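5/5/18

I promised some of you to write how we collect the examples for our picking project, so now I will make a small thread. I work at Gellireck, in the data team. English is my second language, please be patient with my articles.

1/ The goal is easy to say. A learning system should watch how people handle ordinary things and later do the same with its own hand. For this it needs examples. We do not write rules for it. We show it, many times, and we try to show it well.

2/ One example is one short task from start to finish. Take a fruit, put it on a plate, open the jaws, move away. If the person stops in the middle to scratch the nose, we do not keep it. I have thrown away very nice recordings for this kind of reason.

3/ We have two hand-held grippers, one for each hand. The person who collects must forget the fingers. In the first hour everybody wants to help with a thumb. The thumb is forbidden!

4/ Our target for this set is 400 good examples. Today we stand at 86. My manager asked if this is slow. I said it depends on the meaning of "good", and we had a long discussion over lunch.

5/ Why fruit and vegetables? Boxes are too polite. A box has flat sides and it waits for you. A round fruit turns away if you close the jaws a little beside the centre. A cucumber is long, and if you hold it at one end the other end goes down and touches things.

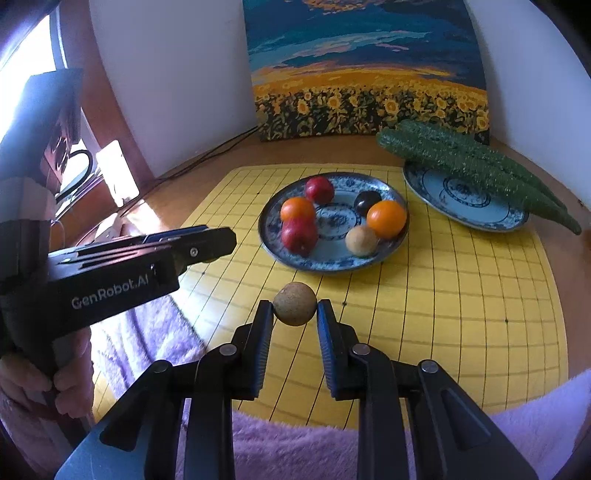 6/ The most common mistake of new people is speed. They become good after one morning and then they become fast, and the fast examples all look the same. The system then learns one path through the air and nothing else. I ask them to begin each time from a different position, also from uncomfortable ones.

7/ Second mistake: too much force. On a metal part you will never notice it. On a ripe plum you notice it at once, and then you go to find a cloth. We write "squeezed" in the log and the example goes to a separate folder. Later we may want to use this folder, so please do not delete it (I am speaking to one colleague who knows it already).

8/ We have 4 layouts for this set. A layout only says which things can be on the table and which task comes next. It does not say the exact place. In the previous set, which we called Brannigan, we marked the exact place with tape, and the result was a system that was very skilled at picking up things next to tape.

9/ The log is a simple table. Layout, task, left hand or right hand, kept or not kept, one line of comment. I insist on the comment. "Not kept" without a comment is useless for me in August, when I try to understand why a whole afternoon is missing.

10/ Somebody asked about labels. For this set we put very few. Start, first contact, release, end. The people at Urkholm label much more than we do, and I respect their patience, but with our small team we would never finish. We check the first contact by eye, because the automatic one comes too early when the jaw passes close to another object.

11/ Light is a question I cannot solve. In the morning the fruit has one colour and in the late afternoon it has another one. At first I wanted to close every curtain. Now we leave the daylight as it is and write the hour in the log. I think a kitchen also does not close its curtains for a robot.

12/ About failures. We keep some of them on purpose, if the person repairs the failure in the same example. The fruit slips, the gripper goes back, takes it again, finishes. These are my favourites. You cannot ask a person to make them, they look false when they are played.

13/ For storage and replay we use Zetent, our own small tool. It is not beautiful. It shows the recording, the opening of the jaws as a line underneath, and two buttons, keep and reject. I had a third button, "maybe". I removed it, and the review became much quicker.

14/ The collectors change hands after each break. It is tiring for the wrist, more than you would believe from looking at it. If you plan something similar, put the breaks in the schedule before you start and not after the first complaint.

15/ Tomorrow we continue with the second layout. If you collect with two hands at the same time, please write to me how you mark the moment when an object goes from one gripper to the other. We have tried it in two ways and I am not satisfied with either of them.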